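Rapport d'avancement intermédiaire
Projet : reprise des dossiers administratifs papier, site de Tellomden
Destinataire : fonds Wumis
Octobre 2019

1. Périmètre

La présente note couvre la deuxième phase de la convention, consacrée au tri, à la cotation et au reconditionnement des dossiers administratifs du fonds Kiều. Le fonds représente plus de 275 mètres linéaires, répartis en 24 séries. La numérisation relève de la phase suivante et n'est pas traitée ici.

2. État du traitement

À la date de rédaction, 22 séries ont été récolées et dotées d'une cote provisoire. Les séries restantes, comptabilité des régies et contentieux foncier, présentent des lacunes de numérotation qui imposent un rapprochement avec les registres d'entrée. Le tableau de gestion a été révisé en septembre : la durée d'utilité administrative des pièces de marché est désormais calculée à compter de la réception définitive des travaux.

Le classement courant des dossiers en attente de cotation se fait à la verticale, par service versant. Les chemises à sangle sont réservées aux liasses dépassant la capacité d'un compartiment. 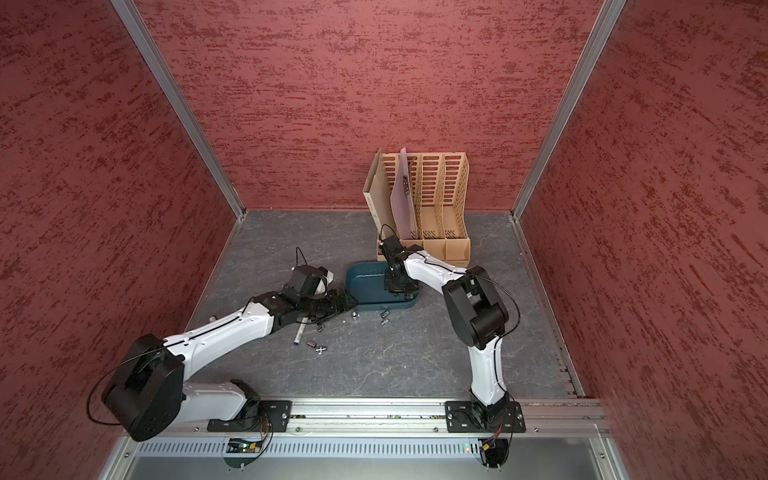 Fig. 1. Trieur vertical à quatre compartiments.

3. Base de description

Les notices sont saisies dans Zikov. Le champ « dates extrêmes » a dû être dédoublé pour distinguer la date des pièces de celle de l'ouverture du dossier. Les notices antérieures à cette modification ont été reprises par lot, puis contrôlées par sondage. Les anomalies relevées portent surtout sur des intitulés de service obsolètes ; une table de concordance est en cours de validation.
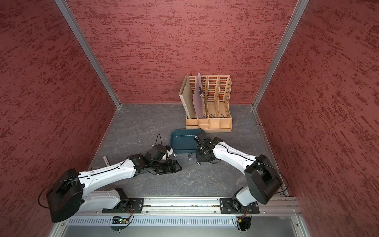 L'export au format EAD reste incomplet : les renvois entre séries sont perdus lorsque la cote comporte une barre oblique. Un correctif a été demandé à l'éditeur. Dans l'intervalle, les renvois sont consignés dans un fichier séparé.

4. Écarts et besoins

Le retard sur le calendrier conventionnel est de cinq semaines, imputable à la reprise des notices. Il n'affecte pas l'enveloppe globale. Un transfert de crédits du poste « transport » vers le poste « conditionnement » est sollicité pour l'achat de boîtes en carton neutre. Le bordereau d'élimination des doubles comptables sera transmis après visa, avec la liste des cotes définitives.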